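About Flarel

Home / Our Services / About Us / Book a Visit

We love a good table, and we love it even more when you can get at it!

Flarel started with two friends, one van and a box of cords that neither of us could bring ourselves to throw out. We were helping a print shop in Drarner move across the street, and the presses and the paper went over in a morning. The cords took the rest of the day. Half of them had no label, three were knotted around a lamp, and one went to a machine the shop had sold years before. We had a wonderful time sorting it all out (yes, really), and by April we were doing it for a living.

Today we look after worktables and everything that runs across them, over them and underneath them. We've set up 178 tables so far, in repair shops, classrooms, sewing studios, labs and one very crowded radio club. Some are brand new. Most have been in use for ages and have slowly filled up with wire.

What we do

A typical visit begins with the tabletop. We clear what can be cleared, wipe the wood down and look at what's left. Nearly always it's thin black cable, all the same color and all the same thickness, looping from one side of the table to the other with no clear place to begin. We find an end and follow it by hand. Then we find the next one.

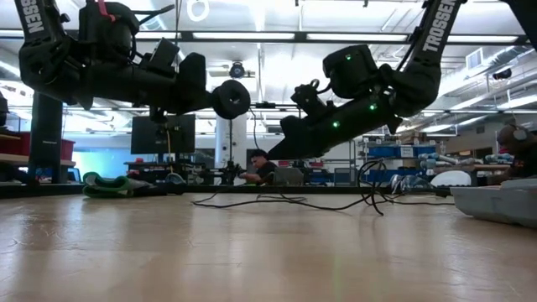
One customer wrote to us that she had been blaming the size of her table for years, and that after we left she measured it again to make sure we hadn't swapped it for a bigger one. She also asked if we could do something about her husband's side of the garage, and yes, we'd be delighted.

Once every cable has been traced, it gets a label at both ends and a spot of its own. Long runs go along the edge or under the top. Short ones get trimmed if the owner agrees, or wound up and tied if they don't. We use soft ties that open again, so you can add something next month without calling us back. Anything that belongs to nothing goes in a box, and the box stays with you.

How we like a table

We have opinions about this! Light wood is our favorite for the top, because dark wire shows up so well against it and you can spot a stray loop from the doorway. A raised edge is a great thing to have too, especially over a hard concrete floor where a dropped screw can roll forever. And extra cable length should be gathered into snug coils, side by side, where you can reach it without crawling. The grain of the wood should be the main thing you see when you look down. 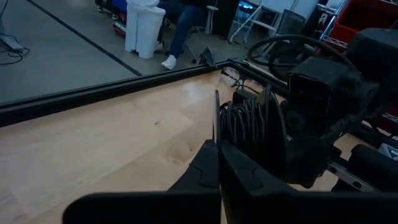 Classes and open evenings

In 2 small rooms behind our shop in Drarner, we run a hands-on class called Panaseo. It has 8 places and lasts an evening. You bring a bag of your own cables, the worse the better, and you go home with them wound, tied and labeled. We teach the over-under wrap, which keeps a long cable from twisting, and we go slowly, so left-handers are very welcome and get their own demonstration.

Panaseo has gone on the road as well. Last winter we took it to the Montoya school, where the students got through 100 cords before lunch and then started on the teachers' lounge. We're still getting messages about that lounge.

Where to find us

The shop is on the ground floor, next to the bakery, with the green door. Come by any time between nine and four, have a coffee and try out the tables. If you'd like us to visit, send a few lines about your room, the length of your tables and where the outlets are. We answer every message ourselves, usually the same afternoon.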